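Trorko 作業場・家事のヒント集
ホーム > 収納と整理 > 自動化
検索
カテゴリ:棚・引き出し/工具/台所/掃除/自動化
最終更新:2026年6月3日

棚の片付けは機械に任せられるか:現状と、今できる棚の整え方

家庭や小規模の作業場で出る雑務のうち、機械に置き換えやすいのは床掃除と食器洗いで、どちらも専用機がすでに普及している。棚の出し入れは事情が異なる。対象物の形が揃わず、置き場所も毎回少しずつずれるためである。本ページでは作業を動作単位に分け、両腕型の機械に任せられる範囲と、人が先に整えておくべき点を記す。

目次
1. 作業別の難易度
2. 棚の出し入れで問題になる動作
3. 機械にも人にも取りやすい棚の作り方
4. 導入を検討する場合の確認項目
5. 関連ページ

1. 作業別の難易度

床の吸引清掃:実用段階。コード類と敷物の端を処理しておけば、放置運転が可能。
食器洗浄:洗浄そのものは実用段階。食器を庫内に並べる工程は人手に依存する。
洗濯物をたたむ:タオルなど矩形の布は可。衣類が混在すると速度が大きく落ちる。
部品箱の仕分け:品種が固定されていれば可。町工場でも導入しやすい部類に入る。
棚の整理:限定的に可。以下で扱う。

2. 棚の出し入れで問題になる動作

棚の作業は「見つける」「手を入れる」「つかむ」「抜く」「置く」の五つに分けられる。失敗は二番目と三番目に集中しやすい。棚板の間隔が狭いと、指は入っても手の甲が上の棚板に当たる。人は無意識に手首を寝かせて避けるが、機械では腕全体の姿勢を計算し直す必要がある。

つかむ動作は、物の形によって難度が変わる。

円筒(立置き):缶、瓶など。両側から挟めばよく、向きを問わない。最も易しい。
円筒(横置き):転がる。短いテープ類は平らな面を下にして寝かせるか、軸に通して固定する。
箱:幅が指の開きより小さければ易しい。傾いて後ろの板にもたれた箱は、押すと滑る。
薄い包み:棚板に密着し、指先が下に入らない。手前に引いて端を出してからつかむ二段動作になる。
奥に隠れた物:手前の物を一度どける必要がある。手順が増え、途中の失敗も増える。

開発の多くはまず計算機上の模擬環境で行われる。棚と小物を仮想空間に置き、配置を変えながら動作を繰り返す方法で、1,000通りの配置を試しても実物は壊れない。缶とテープを同じ段に離して置き、両手を左右から差し向ける下の配置は、棚作業の課題として標準的な部類に入る。

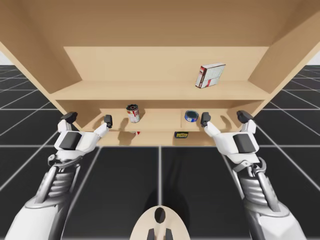 3. 機械にも人にも取りやすい棚の作り方

以下は機械の有無にかかわらず有効な整え方である。当サイトの作業棚「Mollesus」も同じ基準で組んでいる。

3-1. 棚板の間隔
収める物の高さに100 mmを加えた値を目安とする。手の厚みと持ち上げ代の合計である。可動棚なら、ダボ穴を一段ずらすだけで足りることが多い。

3-2. 隣との隙間
物と物の間は30 mm以上空ける。詰めて並べると収納数は増えるが、取り出す際に隣を倒す。隙間を保ちにくい場合は、低い仕切りを棚板に留める。

3-3. 奥行き
一つの段に前後二列で置かない。奥行きの深い棚では後方に当て板を入れ、物が常に手前に来るようにする。当て板は端材でよい。両面テープは夏場に緩むので、木ねじ二本で留める。

3-4. 薄物
袋や薄い包みは平置きにせず、浅い容器に立てる。最下段に平置きした小物は上から見えにくく、棚の縁にも隠れる。

3-5. テープ類
横に渡した丸棒に通す。幅の違うものを混ぜるときは、幅広を端に寄せる。丸棒は片側を抜ける構造にしておかないと、交換のたびに全部外すことになる。

3-6. 表示
ラベルは物の正面と棚板の前縁の両方に貼る。光沢のあるラベルは照明を反射し、カメラでの読み取りを妨げる。つや消しを選ぶ。文字色は黒、地は白とし、色分けは補助にとどめる。

3-7. 照明
棚の上段は影を落とす。下段の手前に細い照明を一本追加すると、人の目でも探す時間が短くなる。光源は棚板の裏の前寄りに付け、直接目に入らない向きにする。

4. 導入を検討する場合の確認項目

可搬重量:腕を伸ばした状態での値を確認する。縮めた状態の値しか記載のない資料がある。
指の最大開き:最も太い缶の直径と比較する。余裕は片側10 mm程度ほしい。
到達範囲:最上段と最下段の両方。最下段は腕より胴体が干渉しやすい。
停止方法:非常停止が手の届く位置にあるか。停止後に物を保持するか放すかも確認する。
模擬環境と実機の差:仮想空間での成績は摩擦や照明の条件に左右される。実機の試験結果を別に求めること。
記録:失敗の件数だけでなく、どの動作で失敗したかが残る形式が望ましい。

当サイトで棚出しの作業記録を取った際は、人の手による出し入れ3,163回を動作別に分けた。落下は薄物と前後二列の段に偏っており、3-3と3-4の変更後はその段の落下が減った。機械を入れる前に棚を直すほうが費用は小さい。

現時点での判断は次のとおり。品種が少なく、置き場所が固定され、多少遅くてもよい棚であれば、機械による出し入れは検討に値する。家庭の物置のように内容が入れ替わる棚は、まだ人が行うほうが速い。9月に可動棚の測り方のページを改訂する際、3-1の数値も見直す予定である。

5. 関連ページ

可動棚のダボ穴がずれたときの直し方
Sheehan式仕切り板の寸法表
Clekbridge作業台:天板の反り対策
丸棒を使ったテープ掛けの製作
つや消しラベルの印刷設定

このページを印刷する
ページの先頭へ戻る
© Trorko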